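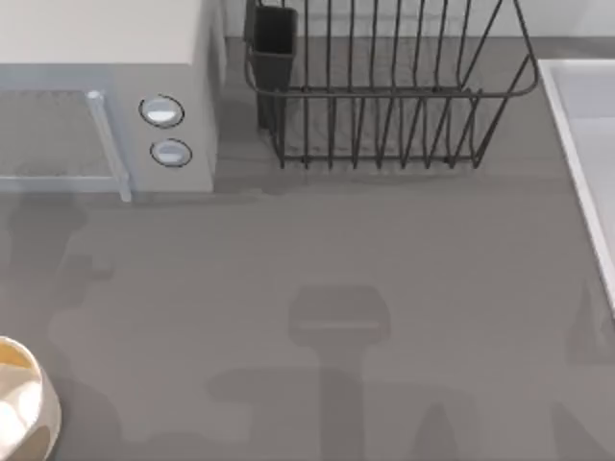 Kitchen counter with microwave, seen from above.

Wunwood holiday flat, safety check before new guests, February
Checked by: Duván Zapata

1. Smoke alarm in hallway: OK. Battery was changed, I tested it two times.
2. Fire blanket: OK, but the hook is loose. Please fix.
3. Hot water: NOT OK. It came 5 degrees too hot at the bath. I have set the boiler lower and will measure again.
4. Window locks, bedroom: OK. Left one is stiff, needs a little oil.

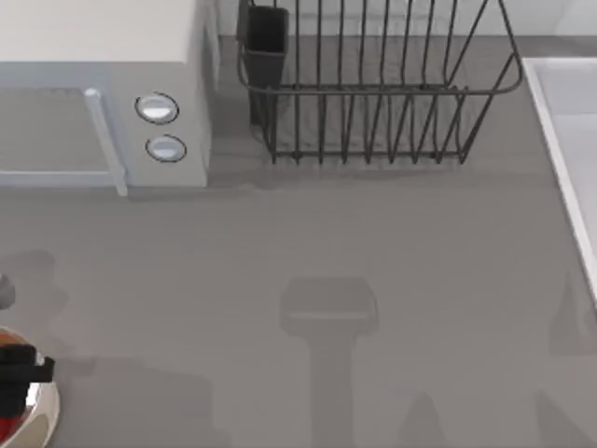

5. Stair rail: NOT OK. Two screws are missing at the bottom. Dierckx has the right size, 40 mm.
6. Balcony door: OK. Guests must be told to lift the handle before they turn it.
7. First aid box: plasters are almost finished. Buy a pack of 200.
8. Emergency phone list: the number for Helum is the old one. I wrote the new one by hand, please print it again.

Next check: after the rail is repaired.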